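August, and I still haven't finished moving

Quick one, because the kettle is on and I have 31 emails.

So the move. Left the Grener street place after four years and I thought I'd be unpacked in a weekend. Ha. The landlord wanted the keys by noon and I was still scrubbing the oven at 11. Sumeya came over with sandwiches and did the windows, bless her.

Biggest mistake – not measuring the stairwell. The couch got stuck on the second landing and stayed there overnight. Neighbors climbed over it. Very polite about it, all things considerd. 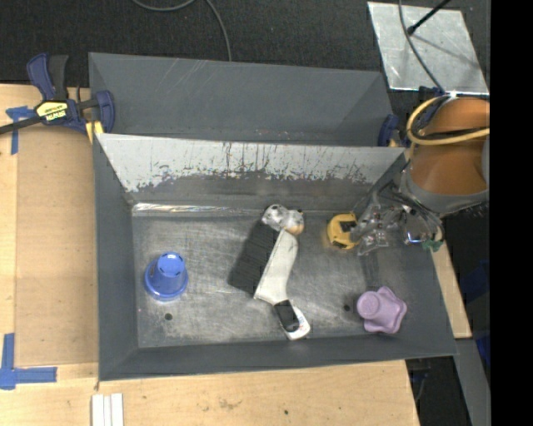

How long did the whole thing take?

Two days for the heavy stuff and 28 for everything else, and I'm still finding socks in with the cookbooks.

Anyway. New place is smaller but the light is great in the mornings. Kitchen faces the bakery (Jallow, go for the rolls, get there early). Internet took forever. The guy came, left, came back, wrong cable.

Things I'd do again: label boxes on the side, not the top. Pack sheets last. Things I wouldnt: save every jar I ever owned.

Curtains next. Or a nap – probably the nap.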